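Festimeck Support — Case log
Product: Festimeck condenser dryer, paired with Jarkum washer
Opened by: Keabetswe Mabuza
Opened: 24 Oct 2022
Status: Closed, resolved by customer

Problem as reported
Mixed cotton loads come out damp at the seams and collars. The Auto Dry cycle stops early with the End light on. The timed cycle dries the same load fully in 52 minutes. No error code on the display. Started after the machines were moved from the basement at Vovside to a closet off the bedroom.

Tried before opening the case
Cleaned lint filter. Emptied water tank. Unplugged the dryer for 50 minutes, plugged it back in, same result. Raised the washer spin to 1,000 rpm. Auto Dry ran a little longer but collars were still damp.

Support reply 1
Auto Dry reads moisture through two metal strips inside the drum, below the door opening. A film from dryer sheets makes them read dry too soon. Wipe both with white vinegar on a soft cloth, let them air dry, then run a half load of cotton. Do not use steel wool. Please also confirm the load type and whether the dryer is level.

Customer reply
Load is one bedsheet and T-shirts, nothing synthetic. Strips wiped. Slight improvement. Dryer is not level, front left foot is short.
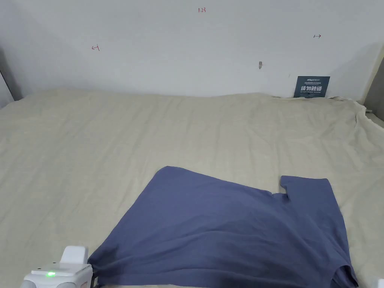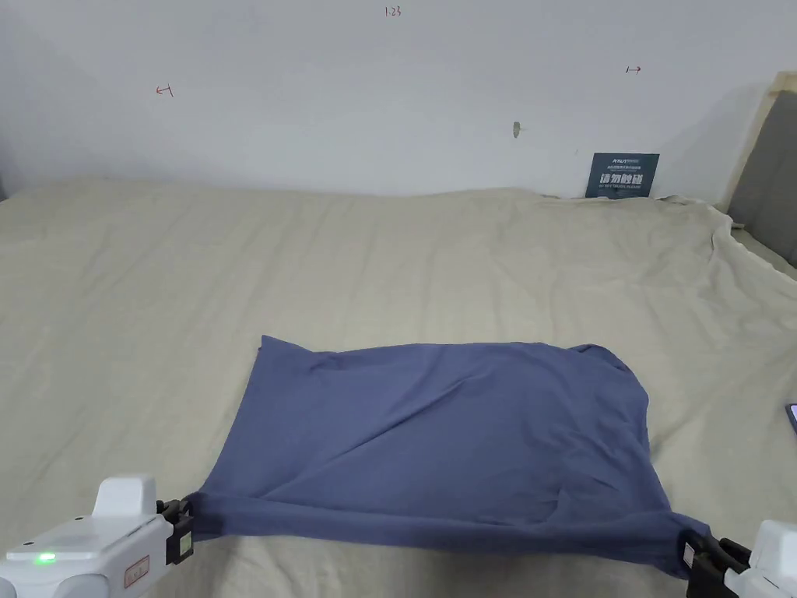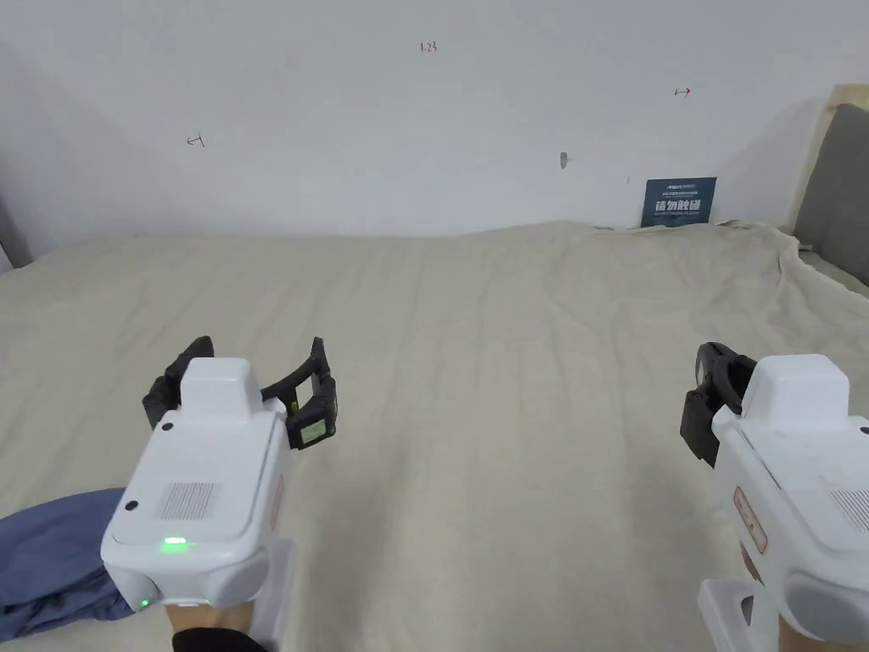
Attachments 1 to 3: bed with the pale sheet on. Blue T-shirt in 1.

Support reply 2
Two causes are likely. A sheet tends to wrap around smaller items, so the strips touch only the outer layer — dry sheets separately or stop the cycle halfway and untangle. A forward tilt also keeps the load off the strips. Adjust the front feet until a level on the top panel reads true both ways, then tighten the lock nuts. Set dryness to level 4 for the next test.

Customer reply
Leveled. The lock nut was missing, replaced with one from Tawfik hardware. Shirts run alone on level 4, collars dry. Sheet run alone, dry apart from one corner, fine after shaking it out and another short run. Leaving it on level 4. You can close this.

Closed. Parts sent: none.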